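Workshop tips: getting good examples out of a glass rod and a rack

G'day again from the Drullenley shed! We've been teaching an arm to lift a rod out of a rack and stir with it, and I've picked up a few habits I reckon are worth pinching.
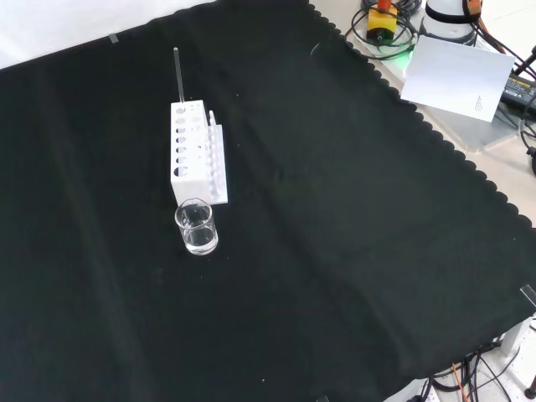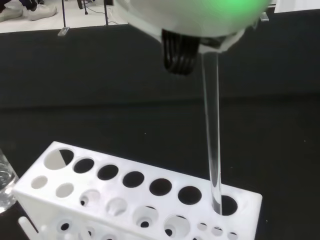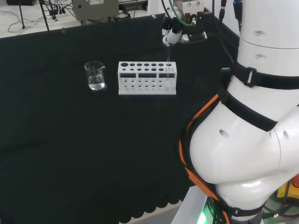
Black cloth and white rack in all three.

Tape the cloth at the edges before you start, then go over it with a lint roller – clear glass is hard enough to find without fluff.

Shift the beaker a little between runs. Our first 70 were near enough identical and the model learnt one spot beautifully (and nothing else!).

Keep your fumbles, but label them. Anežka Šindelář put me onto this, and the 13 I'd nearly binned were gold.

Wipe fingerprints off the glass at smoko. Top up the water to a different level while you're there.

Back up to a second drive every night. We're at 456 runs now and I'd love to hit 3,000 by December – send me your own tricks!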